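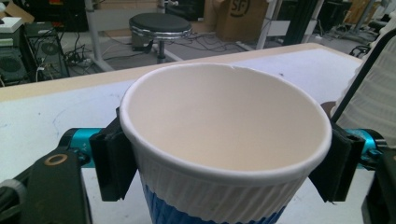
Paper cups for tomato seedlings - good or dumb idea?

plemo_pat
17/03/2026
Ran out of plastic pots. Got a sleeve of white paper cups with the blue band, ribbed outside. Thinking one seed each, holes in the bottom, sunny window. Will they last till planting out? Last frost here is late, so 7 weeks inside.

dirtnails5
Done it for years. They hold up fine if you water from a tray and dont leave them sitting in it. Five holes, pencil point.

gravelroad
Disagree. Mine went soft in week three and the bottoms fell out when I moved them. Plus mold. Buy real pots, they're cheap.

dirtnails5
Then you overwatered. Mold is too much water and no air, nothing to do with the cup.

gravelroad
Or maybe cups are made for coffee. Seven weeks is a long time for paper

plemo_pat
ok so split vote lol. Same kind as these, ribs all the way around up top: 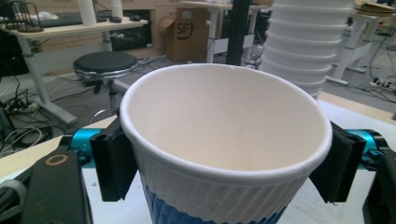
Re: Paper cups - can you plant the whole thing?

hirner_hill
Please don't bury them. Most paper cups have a thin plastic lining. Dug some up a year later, lining still there. Peel it off first.

dirtnails5
Agree on that one. I slit the side and slide the plant out, roots stay togther.

plemo_pat
Good to know, was going to bury them. Will start half in cups, half in old yogurt tubs and see.

gravelroad
Yogurt tubs will win. Post results in May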